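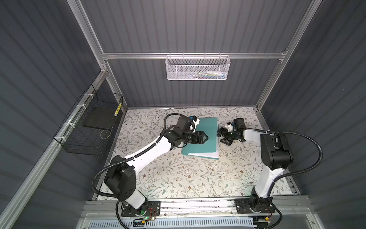
### 3.2 紙葉の姿勢と縁の見え方

本節では、机上における印刷文書の整理作業のうち、紙葉が平置きの状態を離れてから再び面に接するまでの区間を扱う。前節で述べた分類に従えば、この区間は「持ち上げ」「保持」「着地」の各局面からなる。従来の文書整理に関する検討は、束ねられた後の順序や収納の体系を主な対象としており、紙葉一枚の形状変化に着目したものは少ない。LivikおよびPrestton両拠点で実施した予備調査においても、記録票の記入項目は作業の開始時と終了時に限られていた。そこで本研究では、途中の姿勢を独立した項目として記録票に加えた。

紙葉は曲げに対して弱く、縁の一部のみを支えた場合、自重と支持位置に応じて湾曲する。湾曲の向きが紙の長手方向に沿うとき、面の中央は比較的安定するものの、支持されていない隅は浮き上がりやすい。こうした隅の浮きは、着地後の位置ずれや隣接する紙葉との重なりを招く要因と考えられるため、記録票では「隅の浮き」を「面の湾曲」と区別して記入する。

図2に、印刷された白い紙葉が青緑色の面の上で部分的に起き上がった状態を示す。紙葉は長さに沿って湾曲し、上側の隅が尖った形に持ち上がる一方、下縁は青緑色の面に接している。この状態は、本研究の区分では「下縁接地を伴う保持」に該当する。文字は細かく密に並び、下部付近に余白がある。文書の内容は分析の対象としない。

下に敷かれた面の色も、縁の判読に影響を与える。白い紙葉の縁は青緑色の面の上では明瞭であるが、淡い地色に枝葉と花を散らした敷物の上では、地色との明度差が小さく、柄の線と縁とが近接する箇所で判読に迷いが生じうる。このため、縁の位置を記入する際には、紙葉がいずれの面に接しているかを併記することとした。

記録票の様式はTaner Güneşが起案し、4月の改訂で現行のものとなった。改訂前の様式では隅の浮きを有無の2値で記入していたが、改訂後は浮いた隅の位置も記入する。判定が分かれた場合には、両者の記入を残したうえで協議し、結論を備考欄に記す。

**図2** 下縁接地を伴う保持の状態にある印刷紙葉。
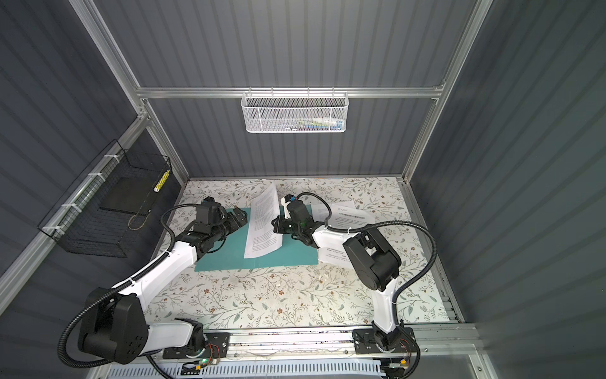

### 3.3 着地後の整列の評価

着地後の整列は、紙葉の縁と基準となる面の縁との関係によって評価する。紙葉が束をなす場合は最上部の一枚を代表とし、下の紙葉のはみ出しは別欄に記入する。上に覆いとなるものが置かれ、白い縁のみがのぞく場合には、見えている辺だけを評価の対象とし、隠れた辺については推定を行わない。

評価は10段階とし、9以上を「整列」とみなす。なお、Ogbonna版の様式ではこの閾値が設けられておらず、両様式の結果を直接比較することはできない。換算の手順は付録Bに示す。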